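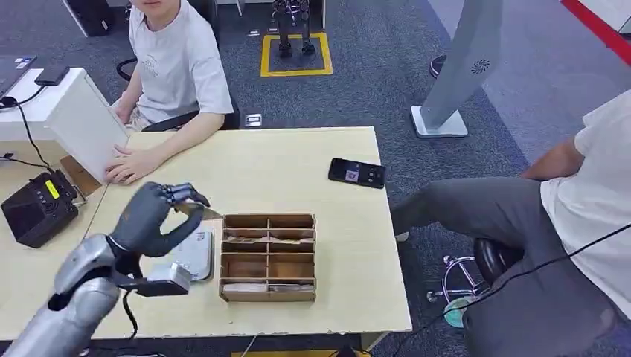
My mother did all the housekeeping in cash and she still ran out before payday every single time, so don't go getting smug on us. That was the comment waiting for me when I logged in tonight, under the last entry, the one where I announced I was putting the card away in a drawer and going back to notes and coins. And fair enough! I was a bit smug. I'd been at it for nine days and I was carrying on like I'd given up smoking.

24/09/2026

So, an update, written at the kitchen bench with a cup of tea I've already reheated once. The card is still in the drawer. (It came out twice. I'll get to that.)

For anyone who's just wandered in, the way it works is I take out the same amount every payday from the machine outside Skilleck Credit Union, split it up when I get home, and when a section's empty it's empty. Groceries, petrol, going out, the dog, presents, and one called Other which is where it all goes wrong. Rent and power and the phone still go out by themselves because I'm not mad, and because I doubt the real estate would thank me for turning up at the counter with a sandwich bag full of gold coins.

The reason I started was the statement. I'd been putting off looking at it since February, just paying the minimum and closing the app quickly, the way you close the door on a messy room. Then in the winter I got a cold, and I was stuck on the couch and bored enough to print the lot out and go through it with a highlighter. Yellow for food I'd bought because I couldn't be bothered cooking. It came to $1184. I added it up again because I thought I'd pressed something wrong, and then I went and had a shower and stood there being cross about pad thai.

I don't even like most of it that much! Half the time it arrives lukewarm and I've already filled up on crackers waiting for it.

So, cash. The first shop was hilarious. I'd gone down to Plesell with my list and my groceries money and I did the thing my nan used to do, adding it all up under my breath as I went along, rounding everything up to be safe. I got to the checkout with sweaty palms and I'd overestimated so badly that I had enough left for a good block of cheese, and I had to go all the way back for it. Best cheese of my life. I've been chasing that feeling ever since and haven't had it again, mostly because now I know I round up and so I cheat and put the cheese in first.
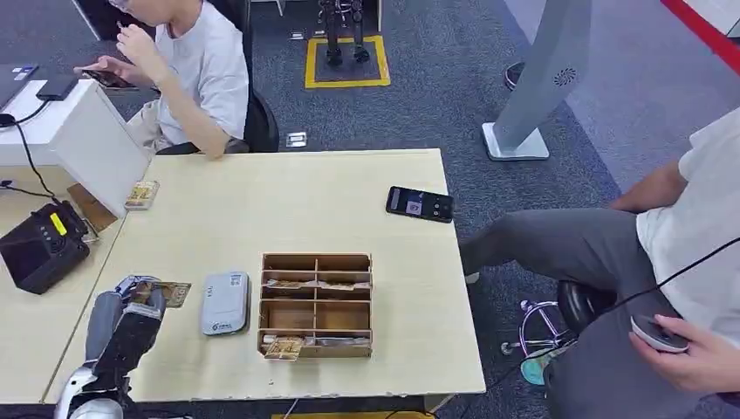 One note, and the divided tray.

What I hadn't reckoned on was how hard it is to break a big note in this town. The bakery on the corner (Vlachou, if you know the area, the one with the spinach pies) has a handwritten sign up asking for nothing over a twenty before ten in the morning, and the girl on the register gives you such a wounded look if you try it. The car wash only takes cards. So does the pool, which I think is a disgrace, it's a council pool, what are the kids meant to do? I had a proper little rant at the counter and then felt terrible as it's hardly the lifeguard's decision, and I went home without swimming, so that showed everyone.

The parking machine at the medical centre was the first time the card came out of the drawer. I'd fed it coins and it spat them all out again, one after the other, and I had an appointment and a queue building up behind me. I drove home, got the card, drove back, and was late anyway. I've since found out there's free parking round the back, next to the bins.

The second time was the dog. She ate a sock. She's completely fine, she's lying on my foot as I type this, but there was no amount of money in the dog section that was ever going to cover a vet on a public holiday, and I paid on the card without blinking and I'd do it again. I've decided that socks don't count. Someone in the comments is going to tell me I need an emergency fund and I KNOW. It's on the list. It's been on the list since I was at uni.

The bit I'm a little embarrassed by is how much I enjoy the sorting. I put the radio on and sit down with the whole lot and make my piles, all the faces pointing the same way, and I feel like a woman in a film who owns a hotel. It takes no time at all and I drag it out. On the last payday I made a second pot of tea for it. I even ironed a note, on low, under a tea towel, and only afterwards did it occur to me that ours are plastic and that I could have had a very expensive smear on the good tea towel. Please don't iron money.

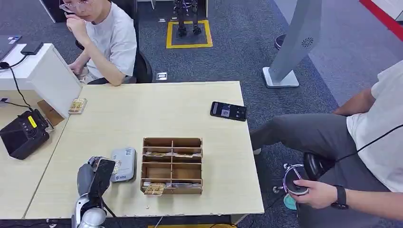 Anyway the going out section is the one that's changed the most. I used to say yes to everything and then sit there doing sums in my head while somebody suggested splitting the bill evenly, having had the soup. Now I look in before I say yes. If there's enough, I go, and I have the dessert, and I don't think about it again. If there isn't, I suggest a walk. It turns out — sorry, I promised myself I'd stop writing that — well, I've learned that most people are pretty happy with a walk. We did the whole loop at Plerum last weekend, right out past the boat ramp to where the path goes to sand, and the wattle was still going and everything smelled like honey and mud. We took a thermos and some mandarins and got back with our shoes soaked. I don't think I'd have had half as nice a time at the pub. Though I did also want to be at the pub, a bit, towards the end.

I have had one massive failure and I may as well put it down here. The Other section. Oh dear. I set it up for stamps and light globes and birthday cards and it lasted as far as the first garage sale. In my defence there was a cast iron pan, and it was seven dollars, and it weighs as much as a toddler. And next to the pan was a lamp shaped like a goose. You can't leave a goose lamp sitting in somebody's driveway. I had nothing left in Other for the rest of the fortnight, and then of course the globe went in the hallway, and I spent a week and a bit finding the bathroom by the light of the goose. So in a way it was a very sensible purchase.

I raided petrol for the globe in the end. You're not supposed to raid. All the websites are stern about raiding. I put it back the next payday, with a little note to myself, and the petrol section and I are on good terms again.

Cooking is going all right. I'm in a lentil phase. I've worked out that if I cook the onions for much longer than any recipe tells me to, then nearly everything else can be cheap and a bit boring and it still tastes like I meant it. The pan helps. I've been doing a big tray of pumpkin at the start of the week and using it up in things, soup and pasta and once in a toasted sandwich, which I can recommend if you've got some feta and don't mind the whole thing sliding out the other end into your lap. I've only had takeaway two times since I started, and both of those came out of the going out money, fair and square, and I ate them hot because I walked down and picked them up myself.

I did miss the pad thai. I'm putting that in for balance.

A few of you wrote to me after the last entry to ask about coins, and I said I'd answer properly, then forgot, so I'm doing it now while I've still got tea left.

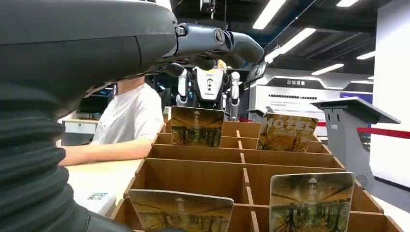
What do I do with the change at the end of the fortnight? It all goes into a jar on top of the fridge, whichever section it came from, and I don't touch it until the next school holidays.

I started off trying to put every coin back where it belonged and it nearly finished me. There was an evening when I was standing over the groceries section trying to remember if a particular fifty cents had come from bread or from the laundromat, and I thought, no, this is how people go strange. The jar is much better. It's an old pickled onion jar so the coins do have a slight whiff to them, and I've washed it, and it makes no difference. Apologies to whoever gets them next.

I haven't decided what the jar's for yet. I keep changing my mind. There's a ferry I've always wanted to take, just there and back with hot chips in the middle, and there's also the matter of the back fence, which leans a bit further over every time it blows. I know which of those a grown-up would pick. I've looked up the ferry timetable anyway.

Next payday's coming up and I'm going to try making Other a bit bigger and groceries a bit smaller, seeing as I've had some left over both times and I obviously can't be trusted near a driveway. I've also promised to take the goose round to my sister's so her kids can have a look at it, and I'm a bit nervous that they'll want to keep it.

Right, the dog wants to go out and it's started raining, and there's washing on the line. More when I've got it.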